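Tallow hand-held gripper

The Tallow is a hand-held two-finger gripper used in pairs to record two-handed manipulation tasks, mostly with cloth and clothing. It is carried by a person instead of an arm, and the recordings are later used to train arms fitted with the same fingers. The name covers the gripper itself, the paired kit and the set-up routine supplied with it. The kit was put together at the Nirnasari workshop in Lamutthorpe, where it is also serviced.

Grippers in use with garments and fabric on a bed covered with a bamboo mat
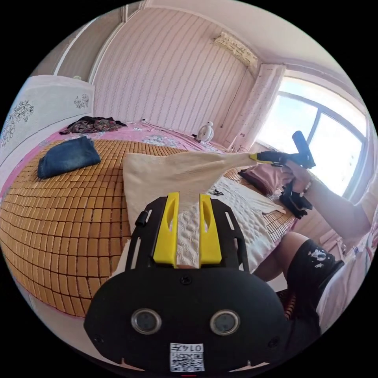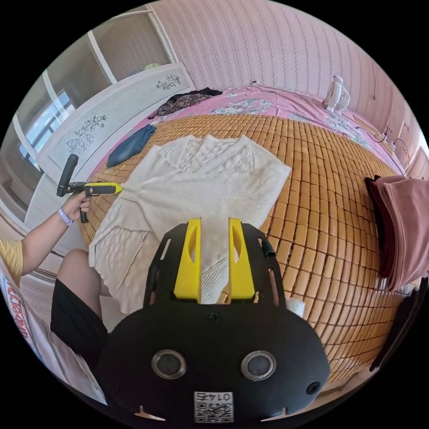
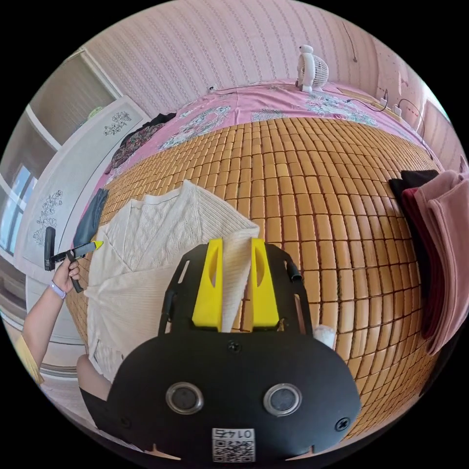 Fabric work in furnished rooms is disputed among users of the kit. Zürcher wrote in a note to the Nirnasari mailing list that a soft surface hides a badly set finger, so that a pair which is slightly out of line will still pick up a hem on a mattress and then fail on a hard table. The note asked that every pair be checked on a flat board first, whatever surface it was going to be used on afterward. The request was adopted in the next issue of the set-up sheet.

Construction

The body is a black housing with a pair of yellow plastic fingers. The fingers are held in a black frame and have an elongated opening near the upper end, which lets the tip give a little when it closes on something thick. A label with a QR code and a number is fixed to the housing. The code ties each recording to one gripper, and the number is used in the service log. Fingers are treated as wearing parts. They are replaced in pairs, including when only one is damaged.

Set-up

A pair is set up before each day of recording. The fingers are opened fully and closed on a strip of thin card. If the card can be pulled out from one side only, the frame screws are loosened, the fingers are squared against each other and the screws are tightened again, a little at a time on alternate sides. The check is repeated with a single layer of cotton.

The trigger is then worked through its full travel. It should return without help. The opening reported by the software is compared with a gauge block at the closed position and at the fully open position, and the difference is entered as an offset. Offsets belong to the gripper and are not copied from one unit to its partner.

Lenses are wiped with a dry lens cloth. Liquid cleaner is avoided near the rims. The last step is a short test recording in which both grippers are raised, brought together and parted, so that the two streams can be lined up in time.

Care and repair

The service sheet calls for new fingers after 300 recordings or at the first visible crack, whichever comes first. Cracks usually begin at the end of the opening, where the plastic bends most. Lint from knitwear and toweling collects behind the fingers and is removed with a soft brush. Compressed air is discouraged, as it drives fibers farther into the frame.

A full service is done at 400 recordings. The housing is opened, the trigger spring is replaced and the cable connections are reseated. The most common fault found at this stage is a loose screw in the finger frame. It shows up in the log as a slow drift in the closed position, often over several days.

Unit 181 was the first to be returned with a trigger that stuck halfway. Wool fiber had wound around the pivot. Later sheets added a check of the pivot after any work with loose knits, and a narrow felt washer was fitted to units sent out after that.

Sheet revisions

Issue 2 of the set-up sheet, dated Aug 6, 2025, contains the flat-board check and the pivot check. It also moved the test recording to the end of the routine. In the first issue it came before the offsets were entered, and the early part of many recordings had to be corrected by hand.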